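4.2 What happens when one giver is much bigger than the rest

I should say first that I came to Waltby expecting to write about large gifts and ended up spending most of my time on small ones. The Khokhar Fund pays for a great deal in the town: the youth centre, the language classes, a good share of the food parcels. People are grateful and they say so without being asked. What I wanted to know was whether ordinary households go on giving once a fund of that size has arrived, and if they do, what they think their money is for.

My material is 149 letters sent by households to the Keseleo Appeal, the town's older and much smaller charity, along with long conversations with 54 of the people who wrote them. Most of those conversations took place in kitchens, and a fair few ran on well past the hour I'd promised (my fault, I kept asking about the letters). I left out anything written on behalf of a business, and I left out letters that only asked for a change of address.

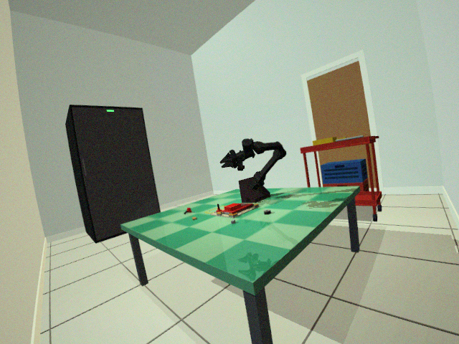 Household giving in Waltby doesn't come in a steady stream, and I think earlier work on towns like this has smoothed it too much. A family gives to the winter appeal, skips the spring one, gives again when a neighbour's child goes on the summer trip, then goes quiet until the next winter. If you set the months out side by side you get something like the tabletop in Figure 1, light mint squares against darker teal, with the gaps as much a part of the pattern as the gifts. When I averaged each family over the year, as I did in my first draft, all of that turned into one flat colour and I lost the thing I was looking for! So the tables in section 5 keep the months separate, even though it makes them rather long.

The gaps matter to the argument. A reader who believes that big funds push out small givers would look at a quiet spring and see a family that has stopped. I asked about quiet springs in nearly every conversation, and the answers were mostly about school shoes, car repairs and holidays. The Khokhar Fund hardly came up unless I raised it. When I did raise it, people tended to say that the fund looks after "the buildings" and that their own money goes to "the people in them". Strictly speaking that's wrong, as the fund pays wages too, but it's how they divide things up and they act on it.

I don't want to push this too far. Five of the families I spoke to had cut back on purpose, and they were quite plain about it: they felt the fund had the matter in hand and that their few pounds would look silly next to it. One woman told me she still fills in the form each winter and then leaves it in the drawer. I've thought about that form a good deal. She hadn't lost interest, she knew more about the youth centre than I did, but she no longer felt she was being asked.
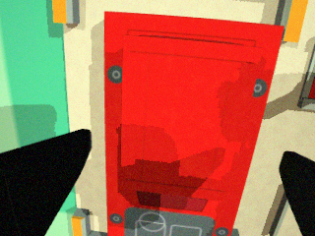
Section last changed: May

Being asked is where the Torine scheme comes in. Torine is the matching arrangement set up between the two charities, under which the fund adds to whatever the Appeal raises from households. On paper it ought to have brought those five families back. Mostly it didn't, and my reading of the letters is that the matching was explained in the fund's language and sent out under the fund's name. Several writers took it for a notice about something already settled. The ones who did respond warmly had nearly all heard about it at somebody's door, or after a class, and only later opened the envelope.

There's a difficulty with this that I can't get round using the letters alone. People who open the door and stop for a chat may simply be the sort who give more, matched or not. I tried comparing streets where the Appeal still calls in person with streets where it has given up calling, but the streets differ in too many other ways (the ones near the station have far more short lets, for a start). I come back to the comparison in section 5, with the rented homes taken out.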